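Robot Manipulation Lab – Handout 4: Comparing Hands and Grippers
Notes posted 17 May 2025

Okay, so last time we got through arm kinematics and I promised you something you could put your hands on. This handout covers the gripper comparison, and I've folded in answers to the questions people emailed me after the first run. Read it before you come to lab, please, and bring a printout of the score sheet!

The basic question is pretty simple. Given one set of shelves and one set of objects, how much does the thing on the end of the arm change what you can do? We'll look at a jointed hand (the Gokholm) and a plain gripper (the Trultik). They cost very different amounts of money and they ask very different things of whoever writes the controller.

1. The jointed hand

With a hand like this you get to choose a grasp. For round fruit I like curling the fingers over from above and behind, with the thumb coming in underneath, so the fruit ends up cradled against the palm. You pay for it in tuning time – every joint has its own limits, and my config file for the Gokholm is 3,100 lines long (I'm not proud of it).

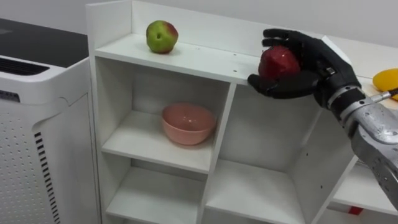 2. The plain gripper

Open, close, and how hard. That's pretty much the whole command set, and after a week with the hand it feels like a vacation. The trouble starts when the object is low down or tucked in close to a divider, and then the wrist angle does all the work that fingers would have done for you.

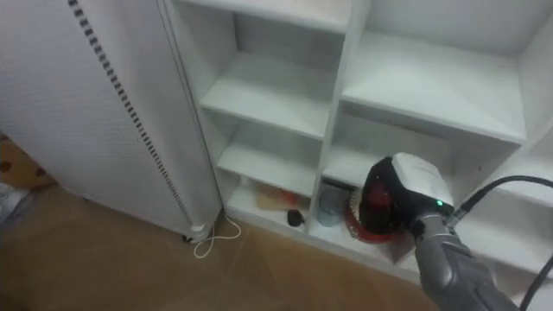
Approach direction is the thing I want you to think hardest about in this part. On a top shelf you can come straight down and get away with a sloppy plan. A bottom cubby has a board over it, so the arm has to come in low and from the front, and anything standing beside the target is now in your way. Take the red round thing with the beaded rim: it's tilted, it has a light blue cup right next to it, and the gripper is directly in front of it. Sketch two approach paths for that one and mark where each would hit the cup first. Then add the cable on the back of the gripper to your sketch, because last February half the class forgot it and got paths that looked great on paper.

3. What you do in lab

Each group runs 20 trials per gripper, so 40 in all. Same objects, same starting spots, same speed setting. Put the fruit back on its tape mark between trials and don't nudge it to help the robot (I will know). Write down a grasp as good only if the object stays held through the full lift. A slip, a bump or a timeout gets its own letter on the sheet.

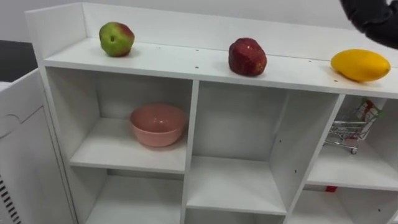
Shape matters more than people expect, so plan your trial order around it. An apple is nearly the same from every side and you can be lazy about wrist rotation. The mango lies on its side and it's longer one way than the other, so closing across the short direction and closing along the long one are two separate tests and I want both. The fruit is all fake, by the way, and the apples have little facets on them, so don't assume your fingertips will meet a smooth ball. Start with the green apple at the far end from the mango. It's well apart from the other fruit.

For the write-up, two pages is plenty. Give me a table, one paragraph on the failures, and your pick for the Werkindale shelf-stocking problem from Handout 2. If you pick the hand, tell me what you'd cut from the controller to make it manageable. If you pick the gripper, tell me which objects you're giving up on.

Reading for next time: the Sandhu chapter on contact forces, first half only.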